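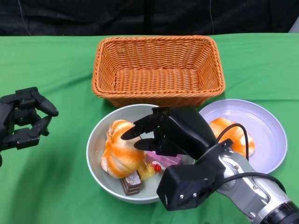

4 min read

Last updated: September

3. Materials and procedure

3.1 Setting

The study was carried out in the testing kitchen of the Skircombe day center, where older adults attend weekly sessions on meal planning. Sessions ran on Thursday mornings. The room has one door, two high windows and a fixed counter along the north wall, and it was used for the same purpose before the study began. Thirty adults took part. All had normal or corrected vision, and none followed a diet that ruled out bread. Two further adults attended the first session but left the group before the portion task was given, and their records are not included in the counts below.

3.2 Food models

Portion judgments are often collected with photographs, with printed shapes or with real food. Photographs are cheap but remove depth, and several earlier studies found that depth matters most for foods that pile up in a dish. Real food keeps depth but changes over a session – bread dries, fruit darkens – and two participants seen an hour apart may be judging different items. Artificial food was therefore used throughout. Figure 1 shows pieces of it in a wide bowl with a white rim, on green cloth, including a large bread roll with an orange-and-white swirl. The basket behind the bowl is empty.

The set was supplied by Grellico and held 14 models. One was withdrawn after the pilot because participants could not agree on what food it stood for, leaving 13 in the main task. The models were not altered. Each was given a short code on a separate sheet, so that no writing appeared on the model itself. Energy values were taken from the supplier's sheet and were not shown to participants at any point.

Figure 1. Artificial food in a bowl, with an empty wicker basket behind it.

3.3 Portion task

Participants were seated and asked to state how much of each food they would serve themselves at a midday meal. Answers were given in grams, in household measures or as a share of the model, whichever the participant preferred. Household measures were converted with the Drirano tables, using the entry for a level spoon or a medium cup unless the participant said otherwise. Shares were converted by multiplying by the reference weight of the food. Where a participant gave a range, the midpoint was recorded and the width of the range was kept as a separate variable.

Order of presentation was set by a random list drawn up before each session. No time limit was given. Participants could return to an earlier item and change the answer, and the final answer was used in all analyses. The first answer was kept for the check described in section 3.5.

3.4 Reference weights

The reference weight for each food was the weight of a real item of the same type, bought from a local shop and weighed on a kitchen scale. For the swirled roll, the type was taken to be a sweet yeast bun. This choice is open to dispute, as plain rolls and sweet buns of equal size differ in weight, and the effect of using the plain roll is reported with the main results. Foods with a reference weight above 200 grams were treated as large. The remaining foods were treated as small, with no middle class.

3.5 Scoring and analysis

Error was defined as the stated weight minus the reference weight, divided by the reference weight. Items that a participant said they would never eat were scored as missing, not as zero. A mixed model was fitted with participant and food as random effects, and with food size and answer format as fixed effects. The width of the stated range was entered in a second model as a measure of doubt.

Agreement between first and final answers was checked with the Akinola index, which gives more weight to changes that cross a household unit than to changes within one. Foods with low agreement were kept in the main model but left out of a second run. The two runs are reported side by side in section 4.2 – the difference between them is small for bread and fruit and larger for foods usually served by the spoon.

The task was repeated with the same participants two weeks later. Answers from the repeat session were used only to estimate test-retest error and do not enter the main model.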